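Grumavton picks up a second survey ship

16th January

Well, it's official! Grumavton has taken over the running of the Vurov, the old hydrographic survey ship that's been tied up on the river since May, and I got to go along and have a sticky beak before she heads out again.

If you haven't been following (fair enough, ship management isn't everyone's cup of tea), Grumavton is the little outfit Poul Sveinbjörnsson runs from the floor above the chandlery. They don't own the ships. The owners, in this case a family company called Baláž, hand over the crewing, the maintenance, the insurance paperwork and all the rest of it, and Grumavton sends them a monthly bill. They've been doing that for the Grumen for years, so the Vurov makes 2.

She's 49 metres long and sleeps 14, which is small for the work but handy in the shallow bits up the coast where the bigger vessels can't get close. Poul reckons that's the whole appeal. "Everyone wants the big jobs," he told me, leaning on the rail in a jumper with more hole than elbow. "I'd sooner have the ones I can get to."

Danica Oravec is going across as master. She's had the Grumen for a fair while, and I gather there was a bit of to-and-fro about who'd replace her, but Alun Kemeys has stepped up from mate and seems chuffed about it. Emília Malý stays on as chief engineer. She came with the ship, more or less, and knows every pipe in her, so I'd have been surprised to see anyone else down there.

The first contract is a run of seabed mapping for a harbour authority that would like to stay nameless until the ink's dry. I did ask. Twice! 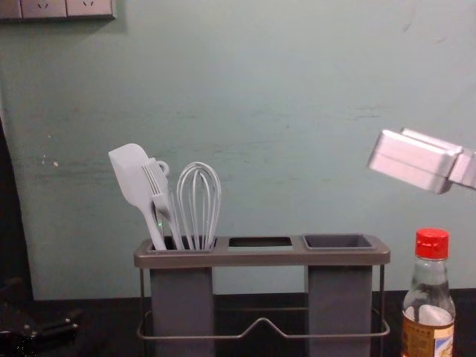
Crewing is the part I always find most interesting, and Leonie Kaufmann, who looks after it at the office, was happy to natter. The rotation will be 2 weeks on and 2 off, same as the Grumen, and she's still short a cook and a deckhand. She keeps her whole roster in her head, as far as I can tell, sorted a bit like a kitchen utensil holder with one side full and the other side empty, and her job is filling the empty side before sailing day. Locals with current tickets and medicals should get in touch with her directly, and she says she'd love to hear from people who've been ashore a while and fancy going back.

There's a dry-dock inspection to get through first, and some new sonar gear to bolt on, so no sailing date yet. I'll put it up as soon as Poul gives me one.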